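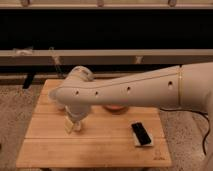 Chih-ming Tang
Second-year student, Mechanical Engineering
October 2022

Stem Clamp Slip on a Carbon Handlebar: Project Report

1. Purpose

The project measured how far a drop handlebar rotates in its stem when a rider's weight lands on the brake hoods. The bar was a Floltness carbon model with a round clamp area. Two stems were used, a Brustham with a four-bolt faceplate and a Lau with a two-bolt faceplate.

2. Method

Each stem was fixed to a steel steerer stub held in the bench vise. The faceplate bolts were tightened in a cross pattern, in small steps, to the torque printed on the stem. A downward load was then applied at the hoods for 3,000 cycles. Rotation was read from a scribed line on the bar against a paper scale on the faceplate.

Each stem was tested with a clean, bare clamp area and again with Ploltitz assembly paste. The bar was wiped with alcohol between runs and left to dry for 30 minutes.

3. Results

The Lau stem without paste was the only setup that moved enough to read clearly. It slipped 2 degrees, most of it early in the run. With paste the same stem showed no movement on the scale. The Brustham stem held in both conditions.

Bolt torque was checked after every run. The lower bolt on the Lau stem had lost 11 percent of its setting in the bare run -- the other bolts were within the error of the wrench.

4. Limits

Only one bar was available, so wear from earlier runs may have affected later ones. The bare runs were done first for this reason. The load was vertical only, and a rider pulling on the hoods in a sprint would load the clamp differently. The paper scale could not show movement under half a degree.

5. Further work

The Lau runs should be repeated on a new bar, with the order of the bare and pasted runs reversed. A dial gauge would replace the paper scale.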